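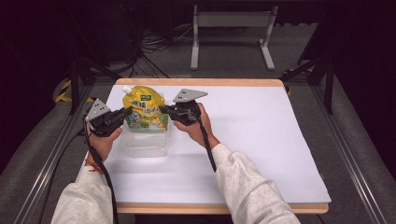

The yellow pouch in its clear container

Stories > Short Fiction > The Pantry on Pesonen Street

King-fai Lui started on the pantry at six in the morning, before his sister could call and tell him how to do it. The apartment on Pesonen Street had to be empty by the end of January. He had already done the bedroom, which was easy, and the closet in the hall, which had turned up 583 dollars in an old cookie tin.

The pantry was worse. His mother had shopped as if the store might close. There were noodles behind noodles, and sardines behind those, and a sack of rice with a bowl still in it. He spread white paper over the table and carried things out a shelf at a time. Clear containers went on the left. Cans went in boxes on the floor.

He found a yellow pouch with a white cap on its spout and stood it upright in one of the clear containers so it wouldn't tip over. He tried to think what she would have wanted it for. She didn't like cartoon packages. She said you paid for the drawing.

His sister called at eight.

"Are you throwing things out?" she said.

"I'm looking at them."

"Looking at them is how it took her three years to clean the garage."

"I'll be done tonight."

"Don't throw out the vinegar," she said. "Or the dried mushrooms. I want the mushrooms."

He wrote MUSHROOMS on a piece of tape and put it on a jar. Then he wasn't sure they were mushrooms, so he opened the jar and smelled it. They were.
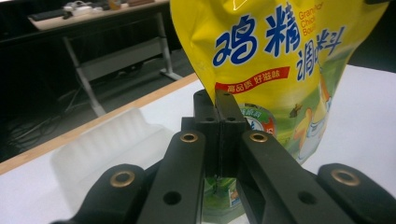

Soup had been the one thing his mother would never explain. When he moved out he asked her for the recipe, and she told him bones, ginger, water, and patience. He bought a good pot and followed that for most of a year, and his soup tasted like a wet towel. Now he held a yellow bag under the kitchen light and read the big blue characters on it, 鸡精, with a cartoon chicken off to one side. A red banner promised high quality and good taste. He read it twice. Then he sat down on the step stool and laughed until the man downstairs knocked on his ceiling.

He called his sister back.

"Chicken bouillon," he said.

"What about it?"

"In the soup. She used bouillon."

There was a pause. He could hear her car radio.

"You didn't know that?" she said. "She had me hide it when you came over."

"Why?"

"You kept telling people it was only bones and ginger. She liked hearing it."

He set the bag on the table with the things he was keeping - the ladle, the small knife, the bowl from the rice. Then he took the sardines down. It was nearly nine and he had 3 more shelves to do.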